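Somance Help Community
Selling and trade-in: Payments and price changes

Question
I accepted a quotation of £200 for a used tablet through the Somance website and posted the device to the buyer, Steltero. The offer has since been reduced on account of a mark on the casing. Am I obliged to accept the lower figure?

Reply 1
No. A revised offer requires your consent. You should decline it in writing within 10 days of the notice and request the return of the device. Steltero's terms of sale set out who bears the return postage.

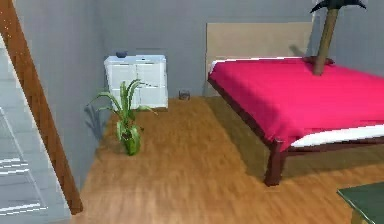
Rendered bedroom with a low white cabinet

Reply 2
The same applied to my telephone, sold to Lozano. It was returned after 18 days.

Reply 3
Sellers are advised to retain the proof of posting and the original quotation. Should the buyer not respond, the matter may be referred to Somance by means of the complaints form. Please note that the form accepts no more than 1,000 characters.

Was this page helpful? Yes / No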